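La Residencia Altwood prepara las cajas de merienda para el nuevo curso

La Residencia Altwood, dependiente de la entidad Tradulley, ha iniciado en septiembre la preparación de las cajas de merienda destinadas a los estudiantes que se incorporan este curso a sus instalaciones. En total se entregarán 73 cajas, una por cada plaza de nuevo ingreso, con un surtido de aperitivos en envases individuales.

La iniciativa se puso en marcha el curso pasado con carácter de prueba y un alcance más reducido: 50 cajas, reservadas entonces a los residentes procedentes de otras provincias y del extranjero. La dirección de la residencia acordó en junio extenderla a todos los estudiantes de primer año, a la vista de las respuestas recogidas en el cuestionario de fin de curso. La mayor parte de las observaciones se refería a la primera noche en el edificio, cuando muchos estudiantes llegan después del cierre del comedor y todavía no conocen los comercios del barrio.

Las cajas estarán en las habitaciones antes de la llegada de los residentes. Quienes se incorporen más tarde podrán recogerlas en conserjería, de 8:00 a 21:30 horas, con el documento de admisión. La entrega no tiene coste alguno para el estudiante y no se descuenta del régimen de comidas contratado.

El suministro corre a cargo de la distribuidora Kaijage, adjudicataria también de las máquinas expendedoras de la planta baja. El pedido se ha fijado en 1.000 envases individuales, cantidad que cubre las cajas de Altwood y deja una reserva para sustituciones por alergia o intolerancia. La empresa ha aportado la relación completa de ingredientes de cada referencia, que puede consultarse en conserjería y en el tablón de la sala de estudio.

El surtido combina productos salados y dulces de distintas procedencias. Hay aperitivos crujientes de grano pequeño, en la línea de los fideos secos, galletas finas, frutos secos, barritas de cereal y caramelos. Tradulley ha procurado que cada caja incluya al menos un producto que no sea habitual en los supermercados de la zona, criterio solicitado por los propios residentes en el cuestionario. Se han descartado los alimentos que requieren frío, los que necesitan preparación en cocina y los envases de vidrio.

El montaje se realiza en la sala polivalente, sobre mesas redondas cubiertas con mantel. Los envases se reparten primero sobre el tablero y se revisan uno a uno antes de pasar a la caja: fecha de consumo preferente, estado del cierre y legibilidad del etiquetado. Las bolsas blandas y transparentes, más sensibles a la presión, se colocan en último lugar, por encima de los envases más consistentes. Una bolsa con el contenido partido sigue siendo apta para el consumo, pero la residencia prefiere apartarla y destinarla a la mesa común de la cafetería.

Para la presentación se han elegido cajas de cartón amarillo con el interior claro, sin asas ni ventana. El formato admite envases de tamaños muy dispares y, una vez vacío, puede servir para guardar material de estudio o productos de aseo en el armario de la habitación. El curso anterior se emplearon bolsas de papel, que resultaron incómodas de apilar y llegaban arrugadas a las habitaciones de las plantas superiores.

El mantel rosa de ramas y pájaros que cubre las mesas durante estos días pertenece a la dotación de la sala y se utiliza habitualmente en las meriendas de bienvenida.

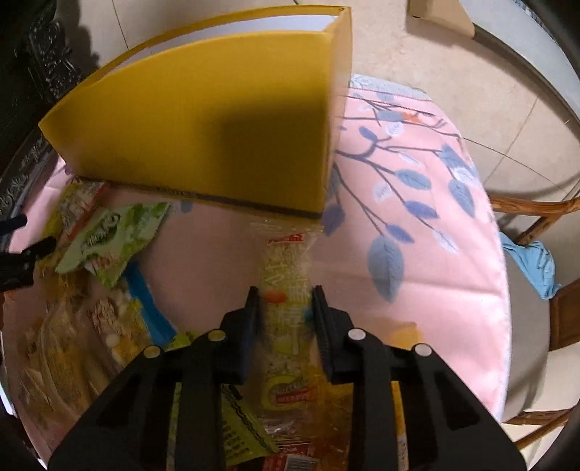 Alergias e intolerancias

Los estudiantes con alergias, intolerancias o pautas alimentarias específicas deben comunicarlo a través del formulario de admisión. Quienes no lo hayan hecho pueden escribir al correo de la residencia indicando el número de habitación. La caja se sustituirá por otra adaptada, preparada en una mesa distinta y cerrada con una etiqueta propia en la que figurará el contenido completo.

La residencia recuerda que varios de los productos contienen gluten, soja, sésamo, leche o frutos de cáscara. En el caso de los artículos importados, Kaijage facilita la etiqueta en castellano adherida al envase o, cuando el tamaño no lo permite, una hoja con la información obligatoria en el interior de la caja. No deben retirarse esas etiquetas hasta haber consumido el producto.

Las cajas adaptadas se elaboran con las mismas referencias cuando es posible. Si la sustitución afecta a más de la mitad del contenido, el servicio de comedor se pone en contacto con el estudiante para acordar las alternativas. Durante el curso pasado se atendieron de este modo varias solicitudes, en su mayoría relacionadas con el gluten y con los frutos secos.

Conservación en las habitaciones

El reglamento interno permite guardar alimentos envasados en las habitaciones siempre que permanezcan cerrados o en un recipiente con tapa. Los envases abiertos no deben quedar sobre los radiadores ni en el alféizar de la ventana. En las plantas segunda y tercera, donde las obras de sustitución de las carpinterías continuarán hasta octubre, se recomienda además mantener las cajas dentro del armario para protegerlas del polvo.

Los residentes que no deseen alguno de los productos pueden depositarlo, sin abrir, en el estante de intercambio situado junto a la cocina de cada planta. El estante se revisa dos veces por semana. Los artículos próximos a su fecha de consumo preferente pasan a la cafetería, donde quedan a disposición de todos los residentes a partir de las 17:00 horas.

En cuanto a los residuos, las bolsas y los envoltorios de plástico corresponden al contenedor de envases, y las cajas que no vayan a reutilizarse deben plegarse y dejarse en el punto de cartón del patio. Los contenedores de las cocinas de planta no admiten cajas sin plegar. El servicio de limpieza no retirará cajas de los pasillos.

Extensión a la Residencia Stollmont

Tradulley tiene previsto trasladar la iniciativa a la Residencia Stollmont en el segundo cuatrimestre, coincidiendo con la llegada de los estudiantes de intercambio en febrero. Stollmont dispone de cocina en cada apartamento y carece de comedor propio, por lo que el contenido de las cajas será diferente: menos aperitivos y más productos básicos de despensa, como pasta, arroz, infusiones y conservas de apertura fácil.

Con la incorporación de este segundo edificio, el volumen previsto para el conjunto del curso asciende a 2.000 envases individuales. El acuerdo con Kaijage contempla dos entregas, la primera ya recibida en el almacén de Altwood y la segunda prevista para enero. El contrato establece que los productos deben llegar con un margen mínimo de cuatro meses hasta la fecha de consumo preferente.

La entidad estudia asimismo si las cajas de Stollmont se montarán en el propio edificio o se prepararán en Altwood para su traslado posterior. La sala común de Stollmont es de menores dimensiones y acoge por las tardes las clases de apoyo de idiomas, de modo que el montaje tendría que hacerse en horario de mañana. La decisión se comunicará a los residentes de ambos centros en diciembre.

Merienda de bienvenida

La entrega de las cajas se completará con la merienda de bienvenida, que tendrá lugar en la sala polivalente a las 18:30 horas durante la primera semana de curso —la convocatoria se enviará por correo a cada residente—. En ella se servirán los mismos productos del surtido, además de fruta y bebidas, y se presentarán los servicios de la residencia: biblioteca, lavandería, sala de música y préstamo de bicicletas.

Al término del acto se distribuirá una breve ficha en la que los asistentes podrán señalar qué productos desean mantener, cuáles retirarían y qué otros echan en falta. Las respuestas servirán para definir el pedido de enero. La ficha estará disponible también en conserjería para quienes no puedan acudir a la merienda, y se admitirá hasta el final de octubre.

Durante la preparación de las cajas la sala polivalente permanecerá reservada por las mañanas, de 9:00 a 14:00 horas. El resto del día mantiene su uso ordinario, con excepción de las mesas del fondo. Los grupos que tengan reserva en ese horario serán atendidos en la sala de estudio de la primera planta y no necesitan realizar ningún trámite adicional.

Las consultas sobre el contenido de las cajas, las sustituciones y los plazos de recogida pueden dirigirse a la conserjería de la Residencia Altwood, en persona o por teléfono, en el horario habitual de atención. Las cajas no recogidas antes del 31 de octubre se abrirán y sus productos se llevarán a la mesa común de la cafetería.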